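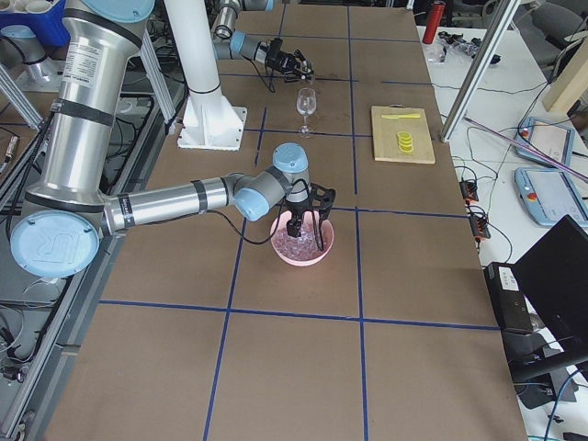

Section 3: Setting up your Irier 338 ice maker

I've set up more of these than I can remember, and the first hour is the only fussy part, so grab a drink and take it slow!

1. Pick a level spot away from the stove and out of the sun. I like to mark the spot with painter's tape before I lift the machine (it's heavier than it looks).

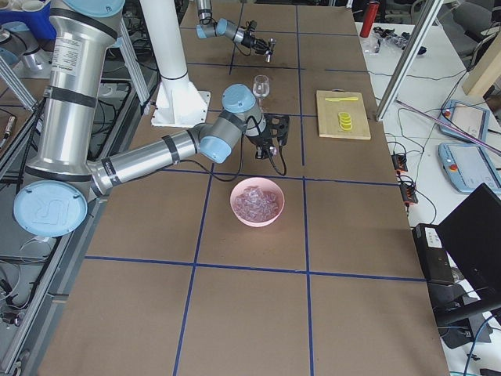
Tabletop marked out with blue tape.

2. Peel the packing strips off the lid and basket, then wipe the tank with a damp cloth.

3. Let the machine stand upright for at least 20 hours before you plug it in. I know, I know – but the oil in the compressor has to settle after shipping.

Caution: Never run it from an extension cord. Use a grounded wall outlet.

4. Screw the Ovik filter in by hand until it stops. No wrench, please. I cracked one that way and had to wait on a new one all of January.

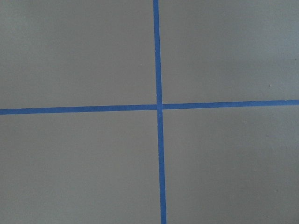

5. Fill the tank to the line with cold tap water, close the lid and press Start. Throw out the first two batches, they taste like plastic.

Note: If the screen shows code 132, the tank float is stuck. Unplug, jiggle the float with a finger and start over. Cleaning is in Section 4.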